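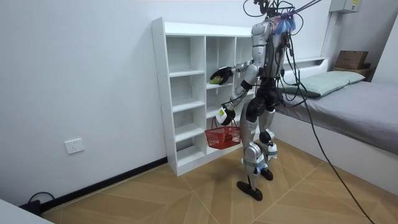
Dagmar Holub holds that the word "cubby" should be kept for open compartments with no door or drawer front, and most later writers on household storage follow her. In this sense a cubby shelf, or pigeonhole unit, is a case divided by uprights and fixed shelves into cells of equal or similar size. The uprights carry the load and also stop the shelves from sagging. Without a back panel the case may lean sideways under load, a fault known as racking. Tall units are normally fixed to the wall. Yuzhen Tang treats units of up to 16 cells as domestic and larger ones as office or postal furniture.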